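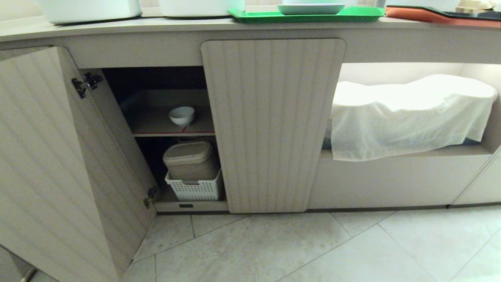 Kitchen run, left door open, bowl on the shelf, basket on the cabinet floor. Starting state for the put-away block.

17 January 2023

Put-away block, Mukatden test kitchen. Filing this under Drokwood because the folder for this year still isn't set up, and I asked for it in the old year.

Plan was 100 put-aways with the new sequence. Got through 62 before lunch and the rest after, with one restart when the planner decided the cabinet was a wall. Toggled the door once, it changed its mind. Log it as a map refresh problem, same as the last one.

Door first. Ribbed fronts are still the least popular decision in this building. The depth estimate goes soft on the grooves when the door is wide open and seen at a slant, and the edge it reports wanders. On the flat doors in the old kitchen we never thought about it. The showroom people at Cirodeo like the ribs very much and have told us so in writing. I have started measuring from the hinge side and working outward, and the wandering matters less. Not fixed. Less.

Shelf: bowl goes in near the front and stays near the front. I tried asking for it farther back and the wrist clips the shelf above the shelf, by which I mean the underside of the counter. Whoever takes the next block, leave the bowl target where it is, the extra reach buys nothing and costs a recovery every time.

Basket: lidded container in, lid stays on. Insertion from straight above isn't available in there, so it goes in tilted and gets leveled after. Looks like someone parking a couch. Works, though. 8 of the failures today were the container catching the rim of the basket, and all 8 were in the first half, before I slowed the last part of the approach. I would like to claim I slowed it on a theory. I slowed it so I could eat a sandwich and still reach the stop button.

Cloth cubby not in scope. Please stop adding it to the run sheet. Cloth is February.

Now the part that isn't about the cabinet.

Hayat (the pilot site, canteen kitchen, for anyone reading this in a year and wondering) sent back the shift notes from their first five weeks. I read them over the afternoon runs. 151 entries. A fair number are just "ok." One is a recipe for lentils, which I've copied out.

What I had expected to see was time saved, because that is the column we made for them. They mostly left it blank. What they wrote in the comments box is more use:

They close differently now. It used to be that the two on late shift put everything away while talking, and whoever was on early would then find things in odd places and complain, and that was how early and late communicated. Now the machine does the low cabinets after close and everything is where the map says it is. Early shift has no complaints and, according to three separate notes, no idea what happened the night before. They have gone and hung up a clipboard. We automated the cabinets and they got a clipboard. I don't know where to put that in the report.

Knees. Several people mention knees. Low cabinets are the job people traded away when they could, and the ones with the least seniority got it. That trade is gone and a new one has shown up, which is the pre-close check: doors clear, counter trays pulled back from the edge, nothing left on the floor by the kickboard. Takes a few minutes and the newest person gets it. So the bottom rung moved up to counter height. I count that as progress but would not put it on a poster.

Nicknames for the machine: two, neither going in here.

Lids. They used to stack containers with lids off, inside each other, to save room. Our sequence wants lids on. They changed how they store things to suit it, without being asked, and now run out of room by the end of the week. That one is on us. We wrote "lidded" in the object list because our container here has a lid, and nothing more thought out than that. Need to get nested, unlidded stacks into the test set before we tell anyone else how to keep a cupboard.

Who fixes it when it stops: the sheet says call us. The notes say they open the door wider by hand and press go. In fairness that's what I did this morning (see above, wall). Suggest we write it into the sheet so it becomes a procedure and everyone can feel better about it. It should say where to stand while doing it, which none of us has written down either.

To do:
- rerun the block with the slow approach from the start, same 100
- hinge-side measurement: get it out of my branch
- object list, take "lidded" off as a requirement
- add a comments box to the other pilot forms and make the time column smaller
- ask Hayat for a copy of the clipboard sheet. They designed it themselves and I suspect it's better than our run sheet
- door sample from Cirodeo, a flat one, ask again, nicely

Left the kitchen set up as it was for the morning. If you need the counter, move the trays, but put them back, the first run expects them. Yes, I know. That is the pre-close check. I'm apparently the newest person.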